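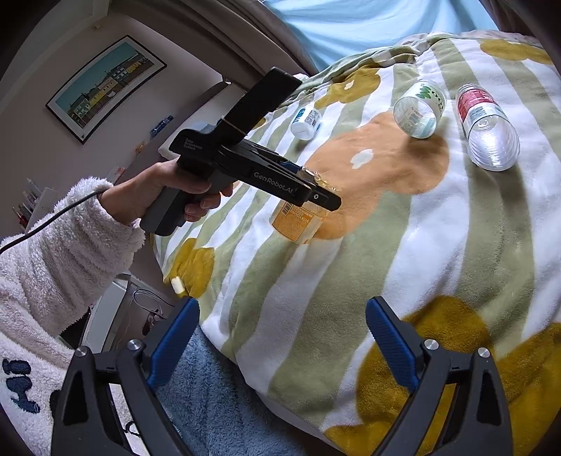 Dinesh Uniyal asked us why a robot cannot just grab a bottle the way he does. It looks so easy, he wrote, you only close your fingers.

Dinesh, it is easy for you because you have practiced since you were a baby. A robot has to learn it too. One way to teach it is with a gripper that a person holds in the hand. The person does the picking up, and the tool records how the job was done. Later a computer studies many of these recordings.

At Jarico we wanted to know which finger tips are best for this work. We tried two kinds, hard ones and soft ones, and we used them on things from the bathroom shelf and the kitchen. In the photo you can find clear plastic containers and a small white bottle lying on a striped bed cover. A bed is a difficult place for a gripper. The cover sinks when you push on it, and a round bottle can roll away.

The hard tips were good with small caps. But on smooth plastic they sometimes slipped, like your shoes on ice. The soft tips bend a little and touch more of the bottle, so they hold it better. They also get dirty quickly, and then they slip too — we had to wipe them after every 9 tries.

There is also the question of how strong to squeeze. If you squeeze a thin plastic bottle too much, it goes crunch. If you squeeze too little, it falls. We made 900 tries with each kind of tip, and the thin bottles gave us the most trouble with both.

You can try this at home. Take an empty plastic bottle and put it on your bed. Pick it up with only your thumb and one finger. Now put a rubber band around each of the two fingers, not tight, and pick it up again. Do you feel the difference? Next, close your eyes and try once more. A gripper without a camera has this problem all the time.

Write to us which way was the easiest for you. In the next part we will compare cameras.

Deividas Petrauskas, October 2018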